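Poldale Supper Club
Minutes, April meeting

Present: Gervásio Camargo (chair) and 9 members. Started 6:40 p.m. at the Niskanen house.

1. Last minutes
Approved, with one fix: the Verthorpe dinner used 600 napkins, so we really are that popular!

2. Money
Balance is $1,661 after the Cludamen hall deposit. Everyone was thrilled, and the soup pots can finally be replaced.

3. Table settings for the spring supper
Long and very happy discussion. Gervásio loves the bowls that are steel inside and bright blue outside, and so did most of the room. They look wonderful on the white marble pattern with the gray veins, so no tablecloths this year. Napkins stay plain white. Fan fold or simple roll is still open; five members will try both at home and report back. Paper or cloth also held over until we have prices.

4. Any other business
Bread baskets: Gervásio to ask Verthorpe if we can borrow theirs again. Bring your own ladle to the tasting, please, and a lid if you have one.

5. Look of the table
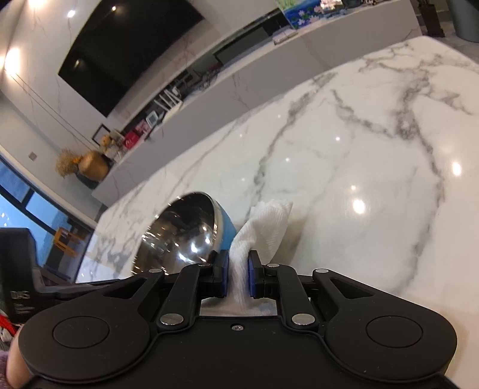
6. Next meeting
May, same house, 6:30 p.m. Bring dessert!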